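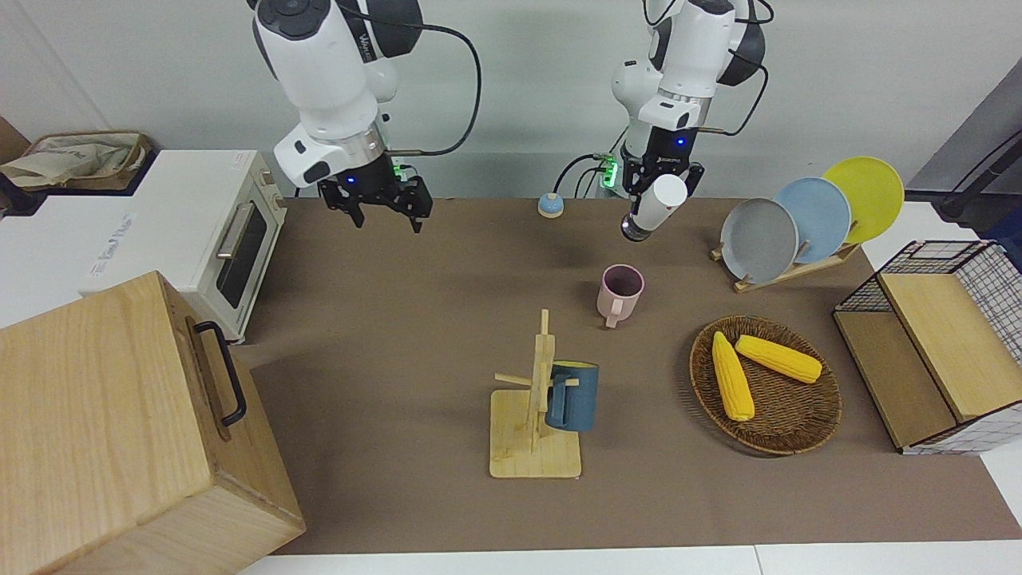
Annual Building Walk-Through, Morais Building, Hunby

Form 2062, with comments
November 2019
Inspected by: Sofia Sampaio, for Konuvico Property
Weather: sideways rain, which was useful for item 6 and for nothing else.

Marks used: OK, FIX (before the next visit), NOW (before you go home tonight), N/A. Last year someone added a fifth mark, a small drawing of a shrug. Please leave it off the new sheets.

Outside

1. Front steps and handrail. FIX
The rail is firm at the top and a matter of opinion at the bottom. The lower bracket has lost a screw and the other one is thinking about it. Use a longer screw this time. The old hole has been filled with matchsticks at least once, and I found the matchbox behind the planter.

2. Exterior lights. OK
Both porch lights come on at dusk. The one over the side door also comes on at lunch. The sensor sits under the eave where it never sees the sky, so it has its own idea of when night is. Harmless, but you are paying for it.

3. Walkway and parking. FIX
The slab by the drain has lifted again. Spray paint on the edge was last year's repair, and it has certainly made the trip hazard easier to admire. Grind it down or relay it before the first hard frost in December. Salt bin is full and the lid closes. The scoop is inside, under all the salt.

4. Trash area. OK
Lids down, gate latched, nothing stacked against the wall. I had a whole paragraph ready for this one and now have nowhere to put it.

5. Address numbers visible from the street. FIX
Visible in winter. From spring on they belong to the hedge. Fire crews don't carry clippers, as far as I know.

6. Gutters and downspouts. NOW
The rear downspout ends above the basement window well. In today's rain it was filling the well nicely. A flexible extension costs less than lunch and should carry the water at least 5 feet from the wall. Check the sandbag too. It has been holding back water for so long that it has grass.

Inside, general

7. Exit doors and exit signs. FIX
Every exit door opens outward without a key, and all the signs are lit. The rear door needs a shoulder. A door that opens for me after two tries will not open at all for someone who is short, tired, or carrying a child. Plane the bottom edge. While it is off its hinges, look at the sweep, as daylight comes in on the latch side and so does the wind.

Wedges: I took one away from the stairwell door and put it in my coat. I have now been collecting them from the same door for years and could open a store. If people want that door held open, buy a magnetic holder that lets go when the alarm sounds. The tenants are right that it's a nuisance with full hands. The fire code has never carried groceries. 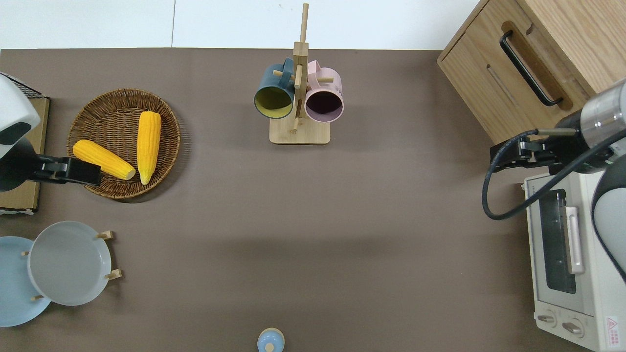
The push bar on the side exit is fine, though the sign above it says PULL. Somebody's idea of humor, or somebody's idea of a bargain on signs. Take it down either way.

8. Smoke and carbon monoxide alarms. NOW
All tested with the button. The one at the top of the stairs chirped the whole time I was standing under it, and when I asked how long it had been doing that, I was told "doing what?" New battery tonight. The carbon monoxide alarm outside the boiler room is past the date on its back label and needs to be replaced whole. A new battery will only make it confident.

Write the install date on the front of the new ones with a marker. It looks ugly and saves everybody a ladder.

9. Fire extinguishers. FIX
Gauges in the green, pins in, tags current. The one by the mail shelf is hung so high that the person using it would need to be taller than the fire. Lower the bracket so the handle is at chest height. Also, the calendar can go somewhere other than in front of it.

10. Stairs. OK
Treads sound, nosings tight, bulbs all working. The rail is continuous on one side, as required. I'd still like one on the other side, and I have said so on every form since I began, and I look forward to saying so again.

11. Electrical. FIX
Panel door opens fully and the breakers are labeled, which is a big improvement over the year when they were labeled "misc." Breaker 14 still says "ask Dave." I asked around. There is no Dave. Trace the circuit and write down what it feeds.

No scorched outlets, no warm cover plates. Test buttons on the GFCI outlets all tripped and reset. Extension cords in daily use should be replaced with a proper outlet wherever one is reachable, and no cord should go under a rug. The rug in the hall has a suspicious ridge in it. I lifted it, and it was only a second rug. 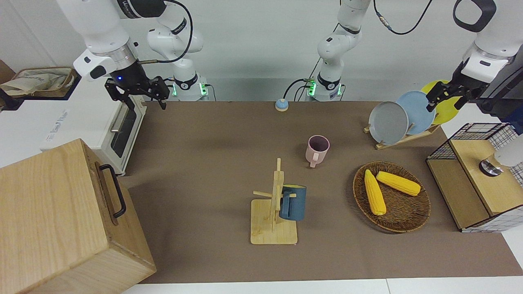
Power strips plugged into other power strips remain a tradition in the upstairs office. The chain was shorter than last time. I unplugged the last link and nothing went dark, so whatever it was powering can stay a mystery. One strip, straight into the wall, with nothing that heats or cools on it. Space heaters get their own outlet, and they get turned off when the room does.

12. Boiler room. FIX
The Purnis unit is serviced and tagged, and the relief valve pipe ends where it should, near the floor. There is clear space on 2 sides. On the third side is the Christmas tree in its box, along with a bag of dry wreaths. Move them. I appreciate that the room is warm and out of the way, and so does anyone looking to start a fire there.

The shutoff valve has a tag on it now, and it turns freely. Thank you to whoever did that. You are the first person to act on a comment of mine without a reminder letter.

13. Counters, tables and work surfaces. OK
Walk around each one and push on it. What should move is nothing. Edges smooth, legs tight, no cords hanging where a knee or a toddler can find them. The folding tables in the meeting room have a lock on each leg that nobody locks; I locked them. Heavy things go low, and things that roll go somewhere with a lip. Aisles to be kept wide enough for two people to pass without making friends.

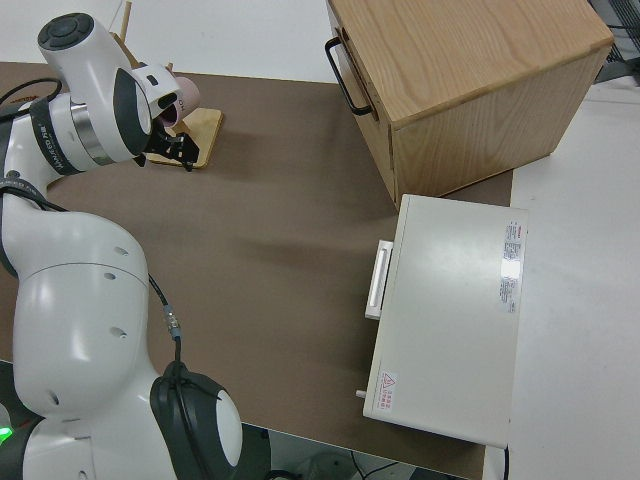
Item 13: white arm at the left, brown tabletop beyond.

14. First aid kit. FIX
The kit is on the wall, the sign is visible, the door opens. Contents: bandages in a single size suited to very large thumbs, eye wash past its date, scissors missing. The scissors are in the mail room opening boxes. Buy the mail room its own pair and return these. Put the inspection card inside the door and sign it each quarter. Signing all four lines in the same pen on the same afternoon does not fool anyone who has done it herself.

Follow-up

NOW items go to Konuvico by phone tonight. FIX items need a date and a name on the sheet, and "soon" is not a date. I'll be back in December for the downspout, the alarms and the rear door. Please leave the basement unlocked, and keep the dog from the second floor on the second floor. He was very helpful with the stairs, but he can't sign the form.

S. Sampaio

Related items
Snow and Ice: Who Shovels What
How to Read the Tag on an Extinguisher
Hunby Area Walk-Through Schedule
Replacing a Handrail Bracket
Blank Form 2062
Tenant Notice: Stairwell Doors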